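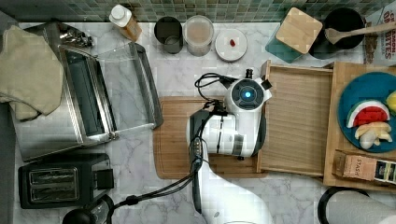

About Kettani Kitchen School

Kettani is a small cooking school for adults and children who want to feel at ease in an ordinary kitchen. We teach the everyday jobs: cutting fruit, making toast, boiling water, using a countertop oven, putting things back where they go. Most of our students have never followed a full recipe when they start. Some are moving into their first apartment. Others are learning to cook again after an illness.

The school was started by Rania Belhaj, a former occupational therapist, in the kitchen of her own house on Flulmont Avenue. The first group had four students and met for one winter, ending in December. We now have 29 students in a normal term and two teaching kitchens in the same building, a short walk from the original house.

How we teach

Each student works at a home-sized counter with household equipment. We do not use restaurant ranges or commercial ovens. A toaster, a toaster oven, a cutting board and a few trays are enough for the first six lessons, and most people already own them or can buy them cheaply.

Beginners and younger children start with play food. They practice laying out a board, moving pieces to a plate and clearing up before they handle a knife. Real fruit comes in at the third lesson. Tea and toast is the fourth, and it remains the lesson former students mention most.

Cleaning up is part of every class. Boards are washed by hand, dried with a towel and stood on edge. Crumb trays are emptied. Containers go to the back of the counter so the front is clear for the next group.

Our staff

Rania Belhaj runs the school and teaches the adult beginners.
Brahim Salem teaches the children's classes and writes the recipe cards. There are 41 cards in the current set.
Hryhorii Dmytriv looks after the equipment and teaches the evening course in small-oven cooking.
Rania Ghoneim handles enrollment and is the person who will answer if you call.

Classes and fees

A term is ten lessons of 90 minutes. The fee is $310 and includes ingredients, recipe cards and an apron. Children under 12 attend with an adult, who does not pay. We keep two reduced-fee places in each group. Please ask when you enroll.

Enrollment for the fall term closes on 14th August. Visitors are welcome to sit in on one class before signing up. Call the office first so we can tell you which kitchen is in use.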